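About Cropper

Cropper supplies stocks, sauces and par-cooked vegetables to restaurant kitchens. The company was set up by Roy Oakley and Elsie Brunton, both former hotel chefs, and now serves 49 sites from a single production kitchen.

Stocks are reduced in open kettles, chilled and packed in two-litre pouches. Shelf life is seven days under refrigeration. Salt is left out of all base stocks - seasoning is for the kitchen that buys them. Allergen sheets are reissued each November and whenever a recipe changes.

Orders placed before 4 pm go out the next morning.

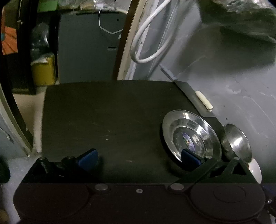
Rasha Khasawneh writes that the veal stock sets firmly enough to glaze without further reduction, but that she would like a smaller pouch for weekday lunches. A one-litre size is on trial with four customers.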